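Print this thread | E-mail this thread

Sorting at home before the depot run – worth the bother?

grovholm_gran wrote:
Hello all, and thank you for letting me join! We moved to Grovholm in June and I am still learning how the recycling works on this side of the river. Back in Brastside everything went in one cart and off it went. The depot on Barrios wants cans, glass and plastic kept apart, so I've been teaching the grandkids to lay everything out on a table first and go through it piece by piece (slow, but they do love it).
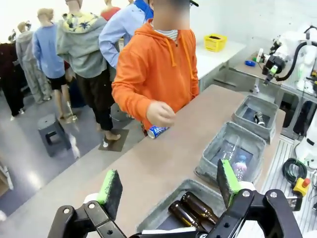 Cans get their own turn.

My question is whether you folks rinse everything. My neighbor swears by a full wash with soap, and that seems like an awful lot of hot water for a soda can.

Bảo Bùi wrote:
Welcome! A quick swish is plenty. I have been hauling ours down there for years and never had a load turned away, and I can promise you I'm not standing at the sink with a scrub brush. What they do mind is lids. Leave plastic caps on, take metal ones off. We do glass last at our house – it's heavy, and you want to know how much room you have left in the trunk before you start on it.
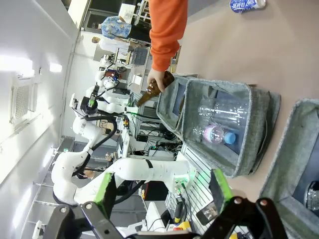 Re: Sorting at home before the depot run

Ekkachai Khamphan wrote:
I have to disagree with Bảo on the caps, friendly as I mean it. The sheet taped up by the Mumov scale says caps OFF, all of them, and the fellow there made me unscrew roughly 20 while a line formed behind me. Maybe it depends who is working. As for soap, no, save your water.

I'd also say don't get too fussy about containers. I started out with hard plastic tubs and they split the first winter. Soft felt bins have held up much better for us, and they fold down to nothing when company comes.
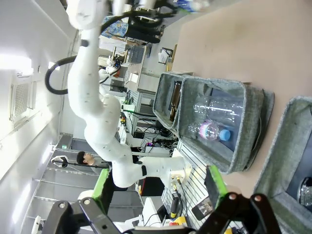 They do soak up drips, though, so I keep a sheet of newspaper in the bottom and swap it after every trip. Ours were 44 dollars for the set, which my wife thought was silly money until she started keeping yarn in one.

grovholm_gran wrote:
Oh, yarn, now you've given me ideas! Thank you both. I'll take caps off to be safe and bring a book in case of a line.

Bảo Bùi wrote:
Fine, fine, caps off at Mumov. I still say the other window takes them on!

Print this thread | E-mail this thread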